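Week 4 handout: looking at small things on a table
Last updated: July

A dark tabletop and a plain wall.
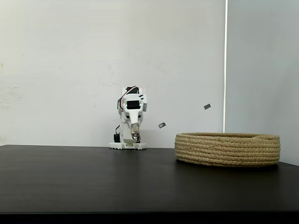 Right, so your task this week is a page of notes on one small tabletop set-up of your own. Spend 30 minutes just looking before you write anything (yes, all 30!). Start with the big shapes, then the colours — wires are lovely for this, all those reds and oranges and browns looping over white plastic — and leave the fiddly bits till last.

Keep it under 200 words. Ulla Sundqvist's reading on still life is in the Tipoki folder, pages 22 onwards, and I'd have a look at it first if you get stuck on where to begin.

Bring your page on paper please, I like scribbling on them.

Related handouts
Week 3: Drawing the edge of a table
Week 5: Grey on white
Reading list (Sundqvist, Dursun)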